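Why Baskets Have Slots

A basket is a container that is open at the top. Small plastic ones are used on tables and shelves for things such as hairbrushes, combs and clips.

Most plastic baskets are made by molding. Plastic pellets are heated until they melt, and the liquid is pushed into a metal mold. When it cools, it becomes solid again and keeps the shape of the mold.

The narrow strips on the sides are called ribs. The spaces between them are slots. Slots use less plastic and let air pass through, so a damp brush dries faster. The band at the top is called the rim. It is solid - a rim with gaps would bend more easily.

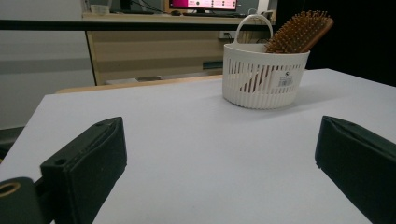

A handle joins the basket near the rim. When you lift, the handle carries the weight of the basket and everything in it. Heavy objects should go at the bottom, near the middle. Long objects, such as a brush, can stand at an angle with one end above the rim.

Clendham Children's Reference, page 39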